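Peteck home tasks – progress report to the Gutevia fund
Tuesday, September 11, 2018

Hello all,

Slightly longer one than usual as I skipped the summer update (sorry!). The short version is that we're collecting properly now and I'm much happier than I was in May, when half of what we recorded had to be thrown away.

You'll remember the target was 3,000 usable examples by the end of the grant. We're at about 80 per cent of that, and I mean usable ones, watched back and labelled. The wiping and table clearing sets are finished. Cloth handling is the one still going, and it's slow – a cup ends up in more or less the same shape every time you pick it up, but fabric never does, so the operators need far more goes at it before the learning side has enough variety to chew on.

What has changed since May: we moved the whole lot out of the Pavness workshop and into the furnished flat. It cost us 7 working days, mostly cabling and getting the arms to agree with the cameras again, and I did wonder if I'd made a mistake. But the recordings from the workshop all had the same grey bench in them and the model had clearly got attached to it! Now we have a real sofa, real floor, daylight that changes through the afternoon. The first training run on the flat data did noticeably better on surfaces it hadn't met before, although folding is still poor and I wouldn't want to show anyone a fold yet.

Operators: we have 5 trained up. Sessions are kept to the morning where we can, as the quality drops after lunch (mine included). I've also rewritten the labelling guide, which had three different words for "let go".

Money is fine. We're a bit under on equipment and a bit over on travel, the latter down to two extra trips to Šindelář to get the gripper fingers sorted. I'd like to move the leftover equipment money into operator hours if you're happy with that – could you let me know before the next payment?

Still to do: finish the cloth set, second round of checks on the labels, then the write-up. Bimanual handovers are next on my list and I expect those to be fiddly.

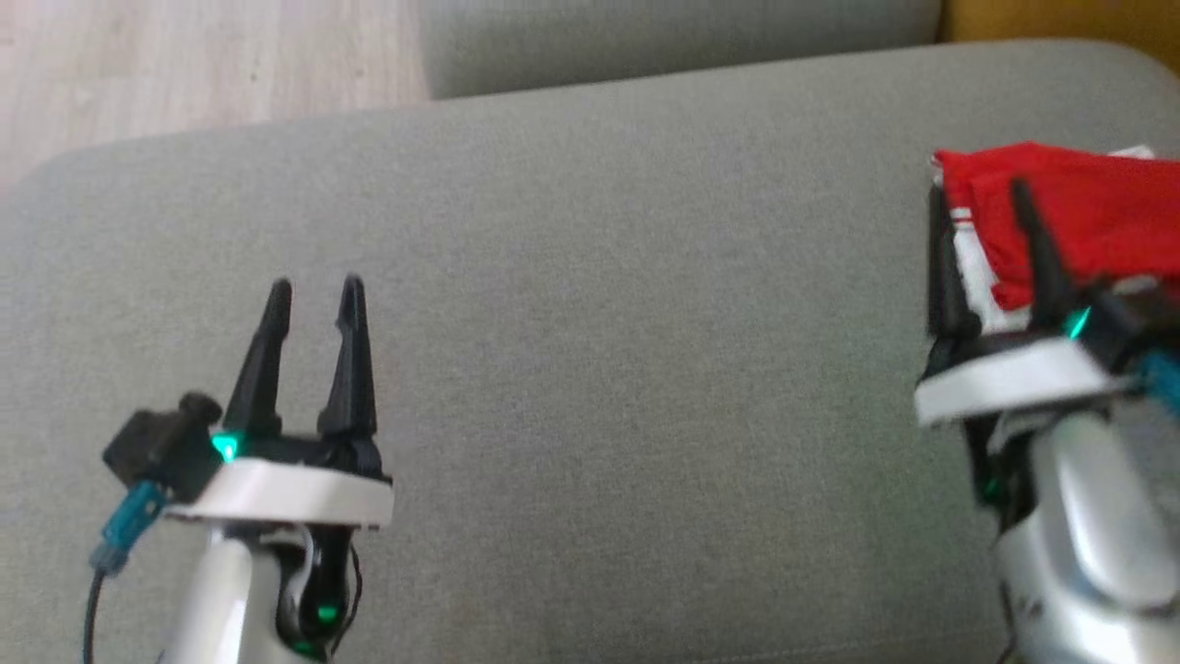 Cloth handling on the sofa, red cloth in the right gripper.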